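Packing Line Walk-Through: Checklist with Comments
Last updated: February
3 min read

Use this list for the monthly walk-through at the Flernen building. The Orenberg site has its own sheet, with different conveyor sections. Mark each line OK, FIX or N/A and write a comment for anything that isn't OK.

Area: packing line, conveyor side
Time: start 6:30 a.m., before the first totes go out

1. Floor and walkways
Walkway clear to the fire door, 48 inches wide at the narrowest point. – OK
No strapping, film or labels underfoot. – FIX. Label backing under the packing end again. Swept up during the walk-through. The bin there is too small.
Floor tape readable. – OK, worn at the corner by the charger.

2. Roller conveyor
Power off and locked out before anyone reaches between rollers. – OK
All rollers turn freely by hand. – FIX. 2 rollers dragging on section 26. Tagged, parts ordered from Rennie.
No gaps wide enough for a hand at the transfers. – OK
End stops tight. – OK
Emergency stops tested, each one, with the line running empty. – OK. The one by the stairs needs a harder push than the others but it does stop the line.

3. Crates
Rims and ribs free of cracks. Run a gloved hand around the rim, then look at the bottom from the inside. – FIX. Four pulled for split corners.
Empty crates are empty. Check for leftover packing slips and small parts. – OK
Crates sit flat on the rollers and don't rock. – OK 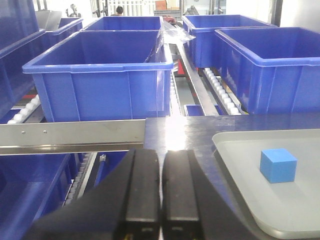
Pulled crates go to the cage with a red tag. Don't put them back in the stack at the end of the shift, even if the crack is short. Clultier will credit us for damaged ones, but only when the tag number is on the return form.

4. Work tables and trays
Table edges and metal trim tight, with no raised rivets or burrs. – OK
Tops wiped down with the mild cleaner only. – OK. The degreaser dulls the finish, please leave it in the cabinet.
Trays free of chips along the rim. – OK
Small items kept in trays and off the bare table. – FIX. Loose screws found on the last table.

5. Lighting
All fixtures working. – OK
No strong glare where people read labels. – FIX. Still a problem at two tables. Asked for diffusers last time, request 655, no answer yet.

6. Open items
Bigger bin for the packing end.
Rollers on section 26.
Diffusers, request 655.

Copy goes in the binder by the time clock. The old sheet with the combined crate and tray section is out of date – throw it away if you find one.

Questions about this checklist: contact the Flernen site office | Back to top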